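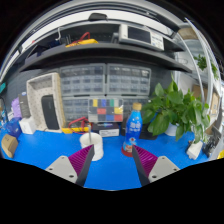 One reader wants to know why her renters policy went up when she hasn't filed a claim, moved, or bought anything nicer than a toaster. She has been with Pultov Mutual long enough to remember when the bill came with a calendar. Her renewal notice blamed "changes in your area," and when she called to ask what had changed in her area, she was told that rates had.

We get a version of this letter most months, so let's spend the column on it. (Last issue's piece on umbrella policies brought in 182 replies, a good share of them from people who thought it covered umbrellas. We're working through them.)

Start with what a renters policy covers, because plenty of people pay for one over many years without finding out. The landlord's insurance takes care of the building. Yours takes care of what you'd be carrying if you picked up the apartment and shook it. It usually also includes liability, in case a guest trips over your rug and develops a lawyer, and it usually pays for somewhere to sleep if a covered fire or burst pipe makes the place unlivable. Floods from outside are generally left out. So are earthquakes. So is your roommate, unless the roommate is named on the policy, and this comes as news to roommates every time.

Now, the price. Your own claims are one ingredient. Your neighbors' claims are another, and you don't get a vote on your neighbors. Insurers also look at what it costs to replace things, the age of the building, how far you are from a fire station and, in many states, a credit-based score that has its own opinion of you. Any of these can move while you sit perfectly still on the couch you are insuring.

The letter writer sent along her figures. She has $1,349 in what the policy calls scheduled property, meaning one bicycle, listed by itself with its own line and its own small charge. She sold the bicycle in October. The line is still there, faithfully protecting a bicycle that now belongs to a stranger. Taking it off won't undo the whole increase, but it's the easiest phone call she will make this year, and she should ask whether any of the charge can be refunded back to the sale date.

Next, the deductible. Hers is low, and she was proud of it. A low deductible feels like a bargain until you notice you're paying extra every month for the right to file a claim so small you'd be scared to file it. If you could cover a bigger hit out of savings without eating cereal for dinner, ask for the price at the next step up. If you couldn't, leave it where it is and ignore people like us.

Then look for the words "actual cash value." They mean your six-year-old television will be paid for as a six-year-old television, which is to say you'll get lunch. "Replacement cost" means the price of a comparable new one, and it costs more. When a company quotes you a pleasantly low number, check which of the two you're getting before you get attached.

Shopping around does help, though less glamorously than the commercials suggest. We asked two outfits that write renters coverage here, Utent and Biwott, to price the same made-to-order tenant: same building, same limits, same deductible, no claims. Their yearly quotes were $792 apart once we'd let each add every extra it recommended. With the extras stripped out, the gap shrank to something you could lose in a coat pocket. One of the extras was identity theft coverage. Another was coverage for a water backup, and if you live in a basement unit you may want that one.

Readers have also asked about Jokix, the app that offers a discount if you photograph your belongings room by room. The discount is modest. The photographs are a good idea anyway, with or without an app, and you should keep copies somewhere other than the apartment in them. Open the closets. Get the serial numbers. After a fire you'll be asked to list your possessions, and most of us would remember the television, the bed, and then a long silence.

If your renewal is coming up, call before it arrives. Bring your current declarations page and a list of anything you've sold, given away or broken. Ask which discounts you already have, then ask which ones you don't. Be polite to the person on the phone, who didn't set the rates either and quite possibly rents.

Prices quoted to us were good as of 6/19/25. Next month: pet liability, and what your policy thinks of your dog.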